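The Open House at Kuritz

The sign on the door said DEMONSTRATION THIS WAY, with an arrow pointing at a fire extinguisher. Nivaldo Sampaio followed the people in front of him, which had been his method for most of his working life, and came out in a long room with a high ceiling and a coffee urn.

He had driven two hours from Skotdale with a notebook and the promise of lunch. His boss wanted to know whether the plant should buy one of these. His boss had seen a video.

"You're with the foundry?" asked the woman with the name tags.

"Sorting and packing."

"Perfect. You're just who we want." She wrote his first name with two l's and stuck it to his jacket.

There were 40 people on the list and maybe half of them had come. They stood in a curve behind a strip of tape and held paper cups. A young man in a Kuritz polo shirt was explaining the word "unstructured." It meant that nothing had been laid out in advance. The parts were lying any which way, he said, just like in real life.

Nivaldo looked at the bin. In real life, at his plant, the bins came up to his hip and were filled to the top with brackets that hooked into each other like coat hangers. He wrote: Six blocks. He underlined it.

"Question," he said. "What happens when it's full?"

"Great question," said the young man. "We'll get to that."

The software was called Flustlow. The name was on the banner and on the cups. It looked at the parts, the young man said, and decided for itself which one to go after and how to hold it. Nobody had told it where anything was. A man near the urn asked if it ever decided wrong, and the young man said it was learning all the time, and the man near the urn nodded as if he had been given a number.

Then the arm moved. It came over slowly, slower than it had in the video, and people lifted their phones.

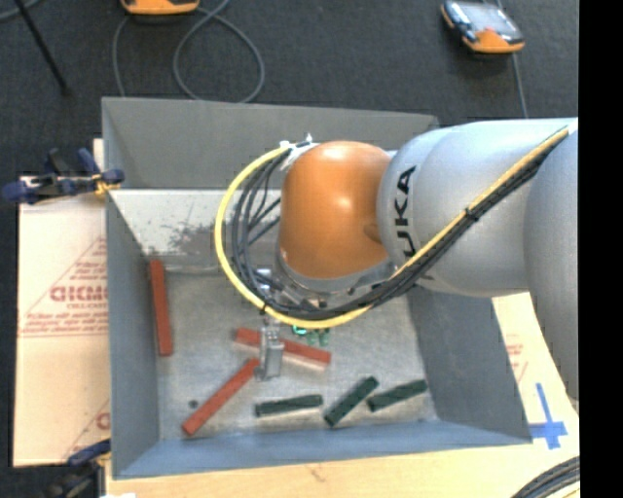 "It's thinking," said someone behind him.

"It's stopped," said Nivaldo.

"It might be thinking."

He had worked a line for eleven years before they gave him a desk. He had stood next to a woman named Dot who could empty a tote of mixed fittings while telling you the whole plot of a movie, and her hands never waited for her to finish a sentence. When people said a machine was thinking, he wanted to ask what about.

The arm went down. The fingers closed, and a red block came up between them and hung there. Several people clapped. The arm swung out, set the block on a table, and came back over the bin, and Nivaldo checked his watch. It did the next one. It missed the one after that, pushed it along the metal with a scrape, lifted away and tried again from the other side.

"See that?" said the young man. "It recovered. We love to see that."

The second try worked. There was more clapping, louder than the first time. Nivaldo noticed that he had leaned forward over the tape, and he stood back again.

At the break he took his coffee to the side of the room, where a woman sat at a folding table with a laptop and a sandwich still in its wrapper. Her tag said Sandamali Weerasinghe, spelled out in full, in her own handwriting.

"Do you run it?" he asked.

"I watch it." She turned the laptop so that he could see a long column of entries. "I write down what it did. Picked, dropped, missed. I've been doing that since July."

"How many?"

"Tries? Since they changed the fingers, 1006."

"And how many did it miss?"

She looked over at the young man in the polo shirt, who was telling two men in ties about payback time. Then she scrolled up and pointed.

"354," Nivaldo read.

"That's all of them together. The first weeks were terrible. It's a lot better now."

"How much better?"

"It's better on blocks."

He laughed, and she did too, a little, and unwrapped the sandwich. He asked her about brackets. She said nobody had brought her any brackets. She said a company called Husar had sent over a crate of hose clamps in the spring and those had been a bad week, she'd gone home with a headache every night from staring at it and wanting to reach in.

"Did you ever?"

"Reach in? You can't. Everything shuts down and somebody has to come and reset it." She chewed. "Once. It was one clamp, and it had been trying for 5 minutes."

He wrote that down, then crossed it out in case his boss read the notebook.

"What would you tell them?" she asked. "Your people."

"That I drove two hours to see something pick up a block."

"It did pick it up, though."

"It did."

"My father sorted tea," she said. "He had bad wrists by the time he was my age. I think about that when it misses. I don't know what I think about it, but I think about it."

Nivaldo thought of Dot, who wore a brace on each hand the last year and took it off for the Christmas picture. He hadn't remembered that in a long time. It annoyed him to remember it now, in this room, with that banner up.

The young man clapped his hands and said they were ready for round two, and would anyone like to come up and mix the parts? A few people looked at their shoes. Nivaldo put down his cup.

"Any way I want?"

"Any way you want, sir. Go crazy."

They waited for a light to change and let him through. He put the blocks in one on top of another, crossed and leaning, the tightest tangle he could make out of such friendly shapes. It still didn't look like much. He felt in his jacket pocket, found the bracket he had brought from the plant, and laid it on the pile.

"Oh," said the young man. "That isn't really..."

"Real life," said Nivaldo.

Over at the folding table, Sandamali had put down her sandwich and started a new line. He went back behind the tape with the others. The light changed, and the arm began to come around.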